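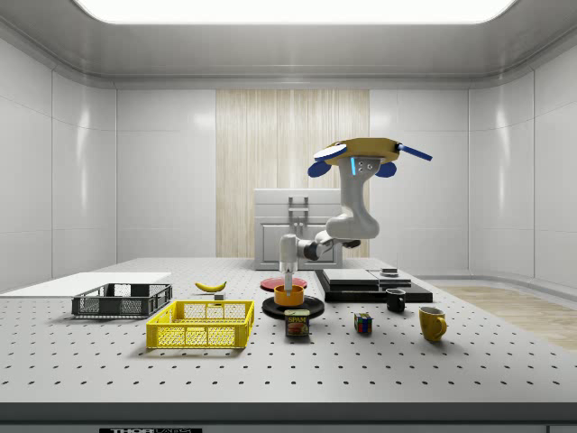

Mendstead Tabletop: tidy-up episodes in simulation

README, student release

Hi, and welcome! Mendstead Tabletop is a set of simulated robot arm episodes made by the Keltville robotics club. We meet on Thursday after classes in the room over the library, and this is the first thing we've put together that other clubs can download and use. We're really proud of it.

It started in October as a practice project for people who had never touched a robot arm (most of us!). By the end of the term we had 100 episodes, a loader that works on old laptops, and a long list of things to do better.

What you get

There are 100 episodes, split into 11 task folders. Each task is one plain sentence, such as "put the banana in the yellow crate" or "set the bowl on the black plate." Every episode folder holds:

- the rendered camera views
- joint positions and gripper state for each time step
- the task sentence, as a text file
- a notes file, written by whoever was driving

Please read the notes! They're short and uneven, and some are only "sorry, bumped the mug," but they tell you things the numbers don't.

The objects

We kept to things everybody knows from a kitchen or a desk. The set has bowls, plates, mugs, a banana, small blocks, a couple of cans and two crates, one black and one yellow. The crates were the favorite targets because they forgive a sloppy drop. The plates are flat and low, and picking one up is hard enough that we left it out of this release.

Cameras

Episodes come with more than one view. The closer views are best for judging where the gripper is over an object. The wider ones let you check the layout before you start. Not every object shows up in every view, so don't build your labels from a single camera. 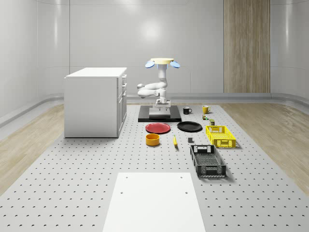
Words by Ayane Okabe and Fasil Negussie
Loader and scripts by Wenjie Duan

How we drove the arm

We used a small program called Pikgate, written by Wenjie over a long weekend. You move the gripper with a game controller and press one button to open or close it. New drivers did 3 practice runs before anything was saved. Chinyere Balogun made a sign-up sheet so that everyone got a turn, including the first-years, and those first-year episodes are some of our favorites. They wander! The arm goes up, stops, thinks it over, goes back. We kept them in and tagged them "slow."

Loading the data

Unzip the release and run the check script from the top folder. It prints each task name as it goes, and if a file is missing it stops and tells you which one. After that, open the starter notebook. It plays back one episode and plots the gripper height next to the video, a lovely thing to watch the first time you get it working.

If the playback looks jumpy, turn on the half-size option in the settings file.

Known problems

- Two task sentences say "basket" where the rest say "crate." They mean the same objects.
- The gripper sometimes reports closed one step early. A fix is in the works.
- Kinnunen, our old file format, is still supported by the loader but will go away in the next release. Convert your copies with the script in the tools folder.

Using it and helping out

Use it for classes, club nights, science fairs, whatever you like. Please keep the driver notes with the episodes if you pass them on, and mention the club somewhere. If you train something on it, even something that barely works, send us a clip! We watch them together at the start of meetings.

New episodes are very welcome. Mercedes Villanueva looks after incoming files and will write back with any questions. Put your task sentence in the folder name and run the check script before you send it.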